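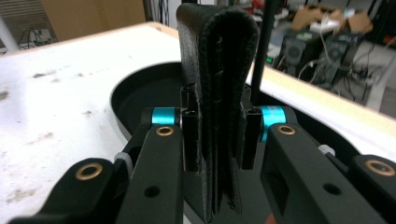

*Black leather strap, folded over, with a bit of wear along the edges.*

I'd read the last chapter of *Slow Boat to Hatby* twice before I rang its author, and I still had a page of questions and a cup of tea going cold. The book follows the Holovko, a coastal steamer that carried flour, mail, pianos and the odd bad-tempered goat up to Hatby for most of the 1920s, and it's the sort of local history I can't leave alone (my partner has asked me to stop reading bits out at dinner).

So where did it start? With a box of letters, she told me, left to the Gelstead library and never properly sorted.

"There were up to 1000 of them, and half were complaints," she said. "Wet flour, late flour, somebody else's flour. I thought, well, these people can write!"

She grew up in Gelstead and moved away for work, and the box stayed at the back of her mind for 20 years. When she finally went home and asked for it, the librarian brought it out on a tea trolley.

I asked whether she'd always meant to put the ship's cook at the centre of things. No, she hadn't. The captain had the big chair in the first draft, and her editor at Rindetti Press wasn't having it.

"She wrote 'who is the cook?' in the margin on practically every page. I was pretty cross. Then I went back to the letters and the cook was all over them, lending people money, writing to their mothers, getting into a fight about onions." 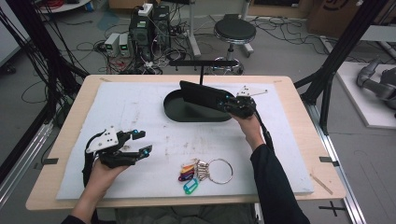
The onions get a whole chapter, by the way, and it's my favourite. She laughed when I said so and told me it had been cut and put back more than once.

We got onto the winter chapters next, especially the December run when the Holovko sat outside Hatby harbour for 2 days in fog with the Christmas mail on board. I'd assumed the carol singing across the water was a bit of a flourish. She was firm about that.

"Three separate letters mention it. They don't agree on which carol, so I left the carol out. I'd love to have known, but I wasn't going to pick one."

I like that about the book. Where the records go quiet she says so and gets on with it, and at 323 pages it never drags, though I could've done with a better map. 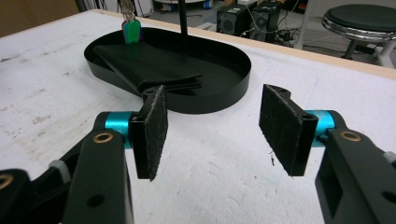 "Everyone says that about the map," she said. The paperback will have a new one, with the old jetty marked and the river in the right place.

What's next? She's reading about the Hatby dance halls, and she wouldn't call it a book yet. She did say there's a saxophone in it. I've told her I want the first copy, and she said I could get in line behind her aunt.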